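Home Talks Notes Contact

We use cookies to remember your settings. Accept / Decline

Speaker notes: The robot in the break room, and the people who were there first
Ívar Bech, Dandonach

(Water first. Say hi. Wait for the back row to sit down!)

OK so, I run the pantry crew at Dandonach. We look after break rooms in other people's offices, which means coffee, tea, snacks, wiping down, putting stuff back where it lives. There are 17 of us. In March we started working with Diteck on an arm that can do some of the counter work, and I want to talk about what that did to our days, because I've sat through plenty of talks about the arm and I always wanted to hear from the folks standing next to it.

Ask the room: who here has had a job change under them without the job title changing? (Hands. Give it a second.)

The first thing that changed was where the work happens. A big chunk of it moved onto a screen. Before the arm gets near a real break room it practices on a simulated counter, and somebody who knows counters has to look at it and say yes, people really do leave things like that, or no, come on.
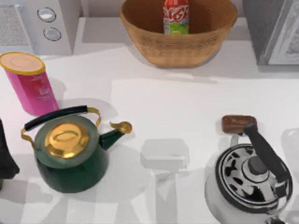
My crew turned out to be very picky about this, and I love them for it. They'd look at a layout and start talking about reach, and what you'd have to move first, and who was going to bump what. Take the two kettles at the front, the green one with the gold lid and the white and chrome one. A person grabs either handle without thinking. For the arm, those are two different problems, and the soda bottle standing in the wicker basket at the back is a third one. Sreekumar Rodrigues on my team wrote a whole page on kettle handles alone. Best thing anyone wrote that month, I told Diteck so, and they used it.

(Don't read his page out loud. You'll want to. Don't.)

Second thing: hours. I get asked this every single time, so let me just go there. We didn't let anyone go. We did move people around, and two of them hated it at first, and one still isn't thrilled. Early shift used to be the physical one, all lifting and bending. Now part of early shift is sitting down with a tablet and going through the overnight runs, and some people took this job because they don't want to sit down.

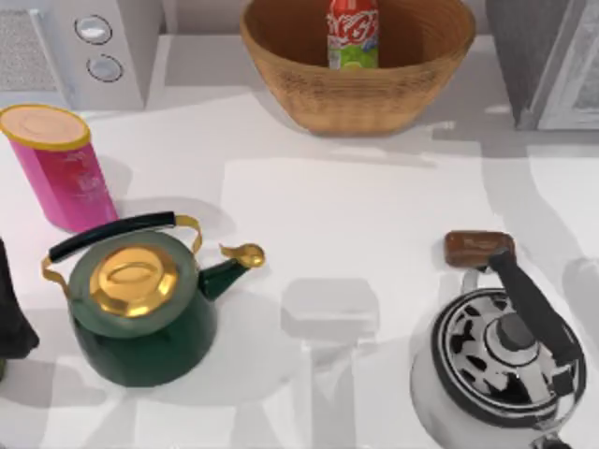

So we made the tablet part a rotation. You do it for one week, then you're back on your feet. We got that wrong the first time, by the way. We gave it to whoever was "good with computers," which meant the youngest, and the people with the most know-how got left out of the conversation. Say this part slowly, it's the bit I'd most like people to take home.

The numbers, for those who want them: 261 layouts reviewed by the crew, and about 3,930 comments. A lot of those comments are one word long. Sometimes the word is rude.

Next bit: what a comment is good for.

(Sip of water.)

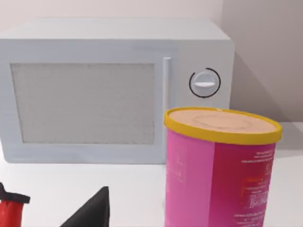

Experience is mostly little things you stopped noticing you know. You wipe the counter back to front, you turn a handle away from the walkway, you check what's in the way of a door before you open it. Look at the pink canister, standing right in front of the microwave by the handle and the dial. Anyone on my crew moves that first, and they couldn't tell you when they learned to. We had to write it down. It felt silly for a day or so, and then it got kind of fun, and now new hires get the same notes the robot people got. They tell me it's the first training we've had that made sense!

Pay. We argued for a bump for review weeks and we got one. If you're at the start of something like this, have that talk before the first run, while everyone is still excited. We had it late and it was harder than it needed to be.

Last section, keep it light, people want lunch.

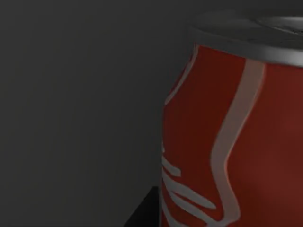 Red can, close up in the simulation.

Small objects ate up more of our time than anything big. I figured kettles would be the headache. Then we spent an afternoon arguing over how near something can stand to a can before you'd want to move it, and I had five grown adults holding cans at eye level in my office. If your team ever does this, let them have that argument, and order food.

Questions. If someone asks whether I'd do it again: yes, with the rotation from day one. If someone asks about Diteck's prices, send them to Diteck.

Back to top
© Dandonach. Contact: Ívar Bech, pantry services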